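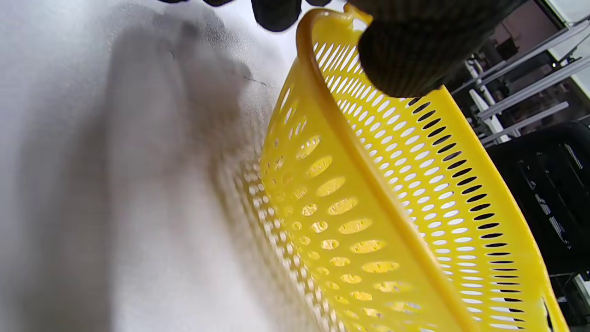

Yellow slotted basket on a white surface, seen from close in.

Dredolo Slotted Storage Basket, Lemon Yellow
Item 2568
From the Prutuno household range

We have carried a good many baskets over the years, and the yellow Dredolo is the one we keep putting back on the front page, partly for its color and partly for how many different rooms it ends up in. People buy one for the pantry, and then a few weeks later there's another order going to the same address, and when we ask, it's for the bathroom, or for the kids' crayons, or for the shelf over the washing machine where all the clothespins and stain sticks live (ours is there too, as it happens).

It's a plastic basket with a thick, rounded rim and slots all the way around. The rim is the part we would like you to notice first. Cheaper baskets tend to finish in a thin edge that digs into your fingers once you've put anything heavy inside, and if you have ever carried potatoes up from the basement in one of those you will know just what we mean. The Dredolo has a smooth, generous edge you can grab anywhere, with one hand or both, and it wipes clean with a damp cloth.

The walls have rows of small, narrow oval slots, and the base has larger rounded ones. Air gets in around onions, garlic and lemons, and crumbs and onion skins drop through where you can sweep them up. It does mean that very small things will find their way out of the bottom. For beads, thumbtacks, loose screws and the like, please use a liner or look at our closed Zundton bins, which come in a shallow and a deep version and are a much better fit for that sort of job.

A word about the color, which we get more email about than anything else. It is a real lemon yellow, glossy and strong, and a shade warmer when the light comes through the plastic. On a white shelf near a window it will throw a little yellow onto whatever is next to it. Most of our customers love this and a few don't, so if you are hoping for something that disappears quietly into a cupboard, the same basket comes in oatmeal and in gray under their own item numbers.

What people use it for

Fruit on the counter, especially anything that needs a few more days to ripen.
Dish towels and cloths, rolled up and standing on end.
Bath toys, set on the edge of the tub to drip.
Hats and mittens by the back door.
Seed packets, twine and plant labels. (Rinse it under the hose when you're done, it doesn't mind a bit.)
Snacks for the car, with a towel in the bottom.

Details

Color: lemon yellow
Material: plastic
Rim: thick, rounded
Walls and base: slotted
Weight: 175 grams
Sold: singly or in a set of 6
Liner: sold separately, natural cotton, machine washable

Care

Wash by hand in warm water with ordinary dish soap. An old toothbrush is the best thing we've found for the slots if something sticky gets into them. We don't recommend the dishwasher, as the heat of the drying cycle can pull the base out of shape, and please keep it away from the stovetop and off the top of the radiator. Strong sun all summer long will fade any yellow plastic in time, this one included, so bring it in from the porch when you think of it.

Ordering and stock

As of 2/8/24 we have nearly 630 of the yellow on hand at our Balaskas warehouse, which ought to see us comfortably through spring cleaning season. The oatmeal is running low and the next delivery is due in March. If you would like a mixed set, put a note in the comments box at checkout telling us which colors you want and we'll pack it that way at no extra charge, so long as we have them all.

Baskets ordered as a set are nested with a sheet of paper between each one to keep the gloss from getting scuffed. If yours arrives with a crack or a chipped rim, send us a quick note with your order number and we will mail you another. You don't need to return the damaged one.

See also: Zundton closed bin, shallow. Zundton closed bin, deep. Cotton liner for Dredolo baskets.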